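Search the course pages
Search
All weeks
Go

Week 4 Handout: From Hand-Held Demonstrations to a Folding Policy

Welcome back! This is the week I look forward to most, as we finally get to connect the control material from March with something a robot could do around a house. By the end of the session you should be able to load a set of recorded demonstrations, clean them, and train a small policy that proposes the next gripper motion for a piece of clothing on a table.

Keep this handout open next to the lab notebook. The notebook has the code; the reasoning is here.

4.1 Why cloth is so much fun (and so hard)

A mug has a pose: three numbers for position, three for rotation, done. A pair of jeans has no such thing. Every fold, twist and bunched-up pocket is another bit of state, and most of it is hidden under more denim. You can't write down the full state and plan through it the way we did with blocks in Week 2.

So we skip the full state. The policy looks at the wrist camera picture and the gripper's recent motion, and predicts a short run of future motions. It never builds a model of the cloth at all. I still find it a little amazing that this works as well as it does!

4.2 The data

We use the Brotent set, which has 357 demonstrations recorded with hand-held grippers. Each demonstration comes with:

- a color video from the camera on the gripper
- the gripper's position and rotation over time
- the opening between the two fingers
- a short text label, such as "fold jeans in half"

No robot was needed for the recording. A person holds the gripper and does the task, and we work out afterward what an arm would have to do to follow the same path. That last part is the job of the Sisia converter, which you met briefly last week.

4.3 Getting the timing right

Please read this section twice. It is where most of last year's projects lost a weekend.

The video and the position track come from separate clocks. If they are off by even a few frames, the policy learns to close its fingers before it gets to the cloth, or well after. Sisia estimates the offset by comparing motion in the video with motion in the position track, then shifts one to match. Run it with the check option switched on and look at the plot. The two curves should rise and fall together. If one trails the other all the way through, fix the offset by hand and run it again.

After that, resample everything to the same rate. The notebook does this for you, but do read the function — it is short, and rotation needs its own kind of interpolation. You can't average two rotations the way you average two positions.

4.4 Relative actions

We store each action relative to the gripper's current pose. "Move forward a little and tilt down" means the same thing on any table, while a fixed point in one room is useless in the next. It also means you don't need to know where the table is, which simplifies calibration a great deal.

4.5 What the camera takes in

The view from a gripper is busy. Fingers, fabric, furniture and people all share it, and a network will happily latch onto any of them. With jeans on a brown woven mat and a pile of other clothes farther back, which pixels should matter for the next motion? 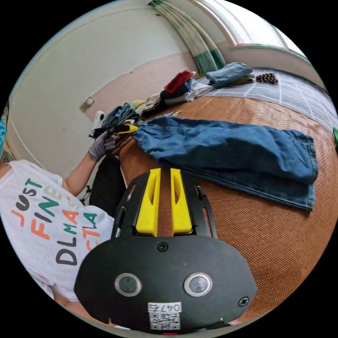 4.6 Cropping, masking and color changes

Try these in order and compare the validation error after each one:

1. Random crops. Keep both yellow fingers in view, as the policy needs them to judge distance.
2. Color shifts. Go easy on these at first. Strong shifts can wipe out the faded streaks along a crease, and those are handy cues.
3. Masking out people. Use the Gill segmenter from Week 3. Check the masks near gloved hands, where it tends to take some of the cloth along too.

4.7 Lab task

Hold out 168 demonstrations for testing and train on the rest. Split by room, so that the same table never turns up on both sides. Then run your policy in the Trernent simulator and save three rollouts: a good one, a bad one, and one you can't explain. The third is the one I most enjoy reading about.

Hand in your plots, your rollouts and a page of notes. Dale Grewal will be in the lab until 6 pm for help with installs.

Comments (3)

mkt_lab: The offset plot saved me. Mine was trailing the whole way through and I'd have blamed the network.

Dale Grewal: If the segmenter runs out of memory, halve the batch size before you try anything else.

pelican_88: Can we use absolute actions for a comparison run?
Reply from course staff: Yes please! Put both curves on one plot.

Related handouts
Week 2: Planning with Blocks
Week 3: Segmentation for Manipulation
Week 5: Predicting Several Steps at Once
Notes on Interpolating Rotations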